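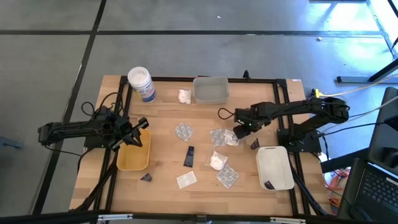 Pridport swap day is back!

Our spring swap was the best yet (80 tables, and the soup ran out by noon), so we're doing it again in November at the old Esteves hall. Bring clean clothes, books, kitchen things, whatever you've stopped using.
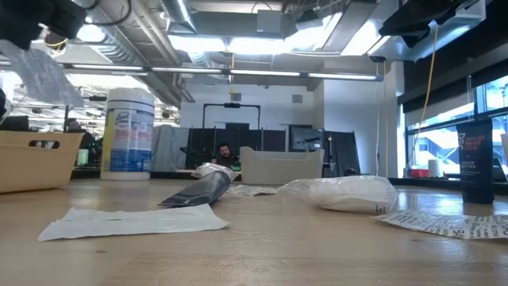

Toiletries get their own table this time, and I'm so glad! Sealed or nearly full is fine. A tall canister of Lysol wipes like the one in the photo would be snapped up in minutes. Tables cost $2, and setup starts at nine.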